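The Microwave at Kindstead

The listing had promised a kitchen. What the apartment had was a microwave, and a rent of 964 a month to go with it.

I moved in with one fork and a frozen lasagna. The landlord's note, signed only Novotau Rentals, ran to 226 words and covered garbage, bicycles and the correct attitude toward stairs. On the subject of cooking it said, "Please be reasonable."

I opened the door. The light came on, peachy and flattering, the way restaurants light people on second dates. I stood there longer than a person should.
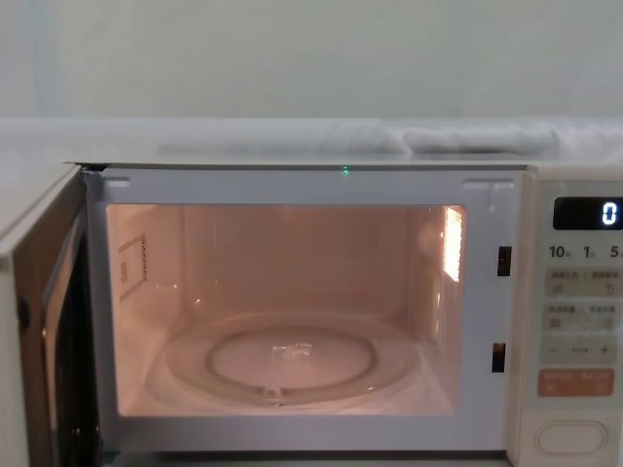 Dinner for one, before the dinner.

My mother called while I was reading the lasagna box. I told her the kitchen was compact. She asked how many burners. I said it was more of an open-plan arrangement, heat-wise, and she went quiet in the way that means a casserole dish is being mailed.

The box wanted a conventional oven and fifty minutes. I wanted neither. I pressed buttons until something hummed, and ate at the window with my fork, watching the bus to Brarka fail to stop.
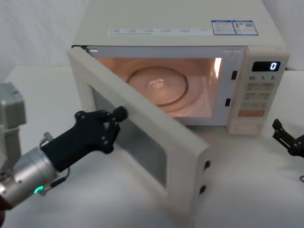

July

The casserole dish arrived. It was two inches wider than the turntable. I keep my mail in it.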